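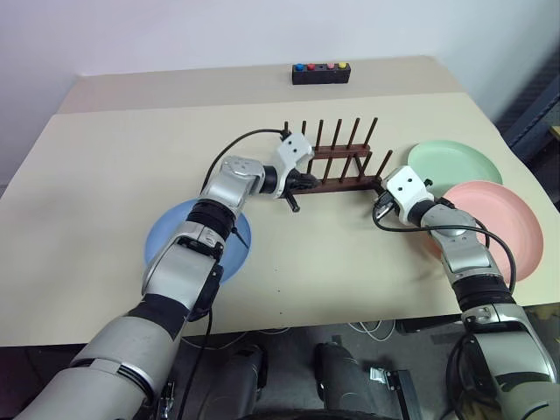

Drying up and putting away: notes from the Tindgate kitchen

The shared kitchen at Tindgate has been open to all groups since March, and most of the questions that reach the office are about washing up. The item below replaces the sheet that used to be taped inside the cupboard door. Please read it if your group cooks, makes tea or borrows the big pans.

Washing

The hot tap is slow to start. Let it run into the washing-up bowl and use that water for the first rinse. Glasses go first, then cutlery, plates and pans. Change the water when it turns greasy. The Monday lunch group usually changes it twice, and their glasses come out clear.

Washing-up liquid is under the left-hand sink in the large refill bottle. One squirt is enough for a full bowl. The smaller bottle next to it is floor cleaner and has a red lid and a label on both sides. Two groups have mixed them up this year. If you do, empty the bowl, rinse everything again under the tap and start over.

Pans with burnt rice or porridge should be left to soak with warm water and a spoonful of bicarbonate of soda. Write your group's name and the time on a slip and leave it beside the pan, so the next people know it is being dealt with. Soaking pans must be finished by the end of the same day. Please don't use wire wool on the non-stick ones. We lost a good frying pan that way and the replacement is smaller.

Racks

Plates dry faster standing up with a gap between them. A peg rack does this well as long as only one plate goes in each space. Bowls are more awkward. Deep ones lean on each other and hold water in the bottom, so turn them upside down on a folded tea towel.

A wooden rack needs a bit of looking after. Wipe it down when the plates come off and stand it somewhere with air on all sides. If it is put away damp in a cupboard it will go dark at the joints and start to smell. Omid Shahbazi oils ours twice a year with food-safe mineral oil, rubbed in with a rag and left overnight. He would rather people did not use olive or sunflower oil, as both go sticky.

If a peg works loose, tell the office and don't push it back in with glue from the craft box. The craft glue softens in water. Omid has the right sort and needs a day for it to set.

Tea towels

There are 21 tea towels in the drawer and they are all meant to stay in the building. Used ones go in the blue bag on the back of the door. Shahla Ebrahimi takes the bag on Tuesday and brings it back the next morning. She washes them at sixty degrees with no fabric softener, which leaves a coating that stops the cloth soaking up water.

Towels for hands are the striped ones on the hook. Towels for dishes are plain. We have been asked to make this clearer and will put up a label.

Stained towels can be used for floors. Cut off a corner first so that they don't end up back in the drawer.

Putting away

Cupboards are now marked by shelf. Dinner plates are on the lowest shelf because they are heavy, with side plates above them and bowls at the top. Cups hang on the hooks, handles facing right. Serving dishes live in the wide cupboard by the window, and the lids are in the drawer underneath.

Please check that things are dry before stacking them. Plates put away wet stick together and leave a ring, and the cupboard shelves have begun to swell at the front edge. Parvaneh Rezaei has lined the two worst shelves with cork. The lining lifts out, so if you find it wet, take it out and prop it by the radiator.

Lost and found

One casserole lid, glass, with a chipped knob. A bread knife in a cardboard sleeve. A cake tin with a Laris sticker on the base, left after the spring supper. The office will keep them for 6 weeks and then they go on the swap shelf.

We are missing the large colander and the second potato masher. Have a look at home if your group took food out for the walk.

Booking

The kitchen can be booked in blocks of 3 hours. The last half hour of each block is for clearing up, so plan your cooking to end before that. Groups that follow on from each other should agree at the door who is doing the bins. Food waste goes in the brown caddy, and the caddy goes out to the side gate when it is full.

The charge is still £5 a block for member groups. Laine Kütt takes bookings by phone or at the desk between ten and noon. She can't hold a slot without a name against it.

The oven timer sticks at the fifteen-minute mark. Use your own timer until the part comes. The order went in last month and the supplier has promised it twice.

New this season

Setareh Ghorbani is starting a soup afternoon for anyone who wants to cook in a large quantity and take portions home. Bring containers with lids that fit. Onions, stock and lentils are supplied, and everyone brings one other vegetable. The first session is lentil and carrot, and the second will depend on what the allotments have spare.

She would also like the loan of a stick blender. Ours runs but cuts out when it gets warm. If you have one to lend, leave it at the desk with your name on the plug.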